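Pre-run inspection, Team Nitau, pick-and-place arm
Filled in by Ngân Phan, March. Comments are mine and so is the handwriting, for which I was asked to apologize.

1. E-stop reachable from both chairs: PASS
Reachable from the left chair. Reachable from the right chair if you have my brother's arms. Moved the button and retested.

2. Base clamps tight: PASS
Second try. Someone had tightened three and signed for four.

3. Cables clear through full sweep: PASS, with comment
Clears at 200 mm/s. At 500 it slaps the post. We run at 200 until the new cable ties get here, and yes, I know what Team Maillard runs at.

4. Gripper opens fully on power-up: PASS
Opened on 6 power cycles out of 6. Last month's version of this box said "usually," and Coach wrote "usually what?" next to it.

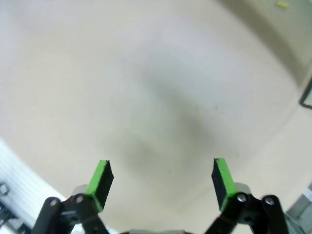
5. Finger pads: PASS, with comment
The green coating is chipped at the corners near the tips. Cosmetic for now. Do not pick at it. If a chip reaches the flat part where the block sits, swap the pad and write it down here, on this sheet, not on your hand.

6. Linkage bolts: PASS
Checked with the hex key, not with a thumb. Thumbs were the method in February.

7. Work area clear of loose items: FAIL, then PASS
One granola bar, one calculator. Both returned to their owners.

8. Software: PASS
Running build 869. The Vositz driver still prints a warning at startup. It has printed it all year. Read it anyway in case it changes.

9. Safety glasses on everyone inside the tape: PASS
On the face. Forehead is a FAIL.

10. Log book signed: see below

Still open: cable ties, spare pads, and whoever has the good hex key.

N. Phan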